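Trorkia Payroll Desk: Setup Guide
Section 3. Running your first payroll

Allow an afternoon. The software needs almost 3 minutes of it, and the rest goes to finding everyone's bank details.

3.1 Before you begin

Finish Section 2 (Company Profile) first. Trorkia will let you skip it, in the way a lake will let you skip the dock.

1. Open Payroll > New Run.
2. Choose a pay schedule. Weekly, biweekly and monthly are supported. "When I get around to it" is not, despite several requests.
3. Enter the first pay date. If it falls on a weekend, such as Sunday, March 14, 2021, the payment moves back to the preceding Friday.
4. Click Save Schedule.

Note: A schedule can be changed later, but a run already in progress keeps the old one.

3.2 Adding employees

1. Click Add Employee, or import a file with up to 2,000 rows.
2. Enter each name exactly as it appears on the employee's tax forms. The sample record, Eirini Christodoulou, can be deleted once you've admired her perfect paperwork.
3. Select Hourly or Salaried.
4. For hourly staff, type the rate in dollars and cents. Leave out the dollar sign.

Caution: Importing the same file twice creates everyone twice. They will both expect to be paid.
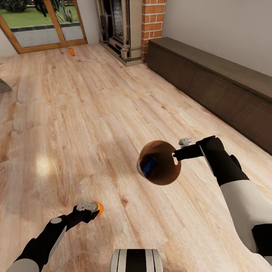
A brown bowl held by its rim, with a small dark blue object inside.

3.3 Preview and approve

1. Click Preview. Gross pay, deductions and net pay appear in separate columns.
2. Check any line marked in yellow. By default, Trorkia flags gross pay over $3,000 per period. Change the limit under Alerts.
3. If you have more than one location, use the Site menu to review them separately. Trinstead and Tirstead are different sites in the demo company, and yes, we have heard from you about the names.
4. Click Approve, then enter your PIN.

Caution: Approved runs can't be edited. To fix a mistake, create an adjustment run (Section 5).

3.4 Saving your records

Pay stubs stay in the Recent folder for 180 days and then move to Archive. Both folders are searchable. To download a full year, wait until the last December run has been approved, then go to Reports > Year End.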